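3.2 What people do with their cloths

I'll admit I went into this part of the study thinking it would be the dull bit. We had already asked our 322 households how often they washed their kitchen and cleaning cloths, and I figured the answers would line up nicely with what grew on the plates (they did not!). People are wonderfully vague about laundry. One woman told me "every week, except when I don't," and I wrote that down word for word and coded it as weekly, which Wiebke Kuhlmann later made me change to irregular.

So we went back and asked a different question: where does the cloth go when you put it down? Over the faucet, in a heap by the sink, on the floor, on the back of a chair. This worked much better. Folks who couldn't tell me when they last ran a hot wash could tell me right away where the cloth was sitting at that moment, and most of them got up to check.
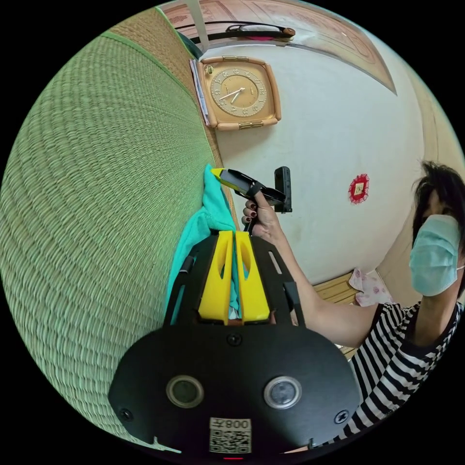
Figure 4. A turquoise cloth, bunched, against a tatami mat.

Category: Drying and storage

Bunching matters more than I expected. In the Grasura trial we left 50 cloths spread over a rail and 50 crumpled on a tray, all 100 soaked in the same tap water, and by the next morning I could pick out the crumpled ones with my eyes shut, just by the smell. The counts agreed with my nose. I'd love to say fabric made a big difference too, but our microfiber and cotton groups overlapped so much that I don't want to lean on it. Uwe Wegener thinks the weave is worth another look and he may well be right, only we ran out of plates in December and that was that.

One more thing on floors. A few households wiped woven mats and hard floors with the same cloth, and we lumped them together in Table 3. I'd split them if I did this over.

Related items
Kröger: Sponge or brush? A small kitchen survey
Prurnis: Smell as a rough guide to damp textiles
Kukico: Notes on household wash temperatures
3.3 Hot wash, cold wash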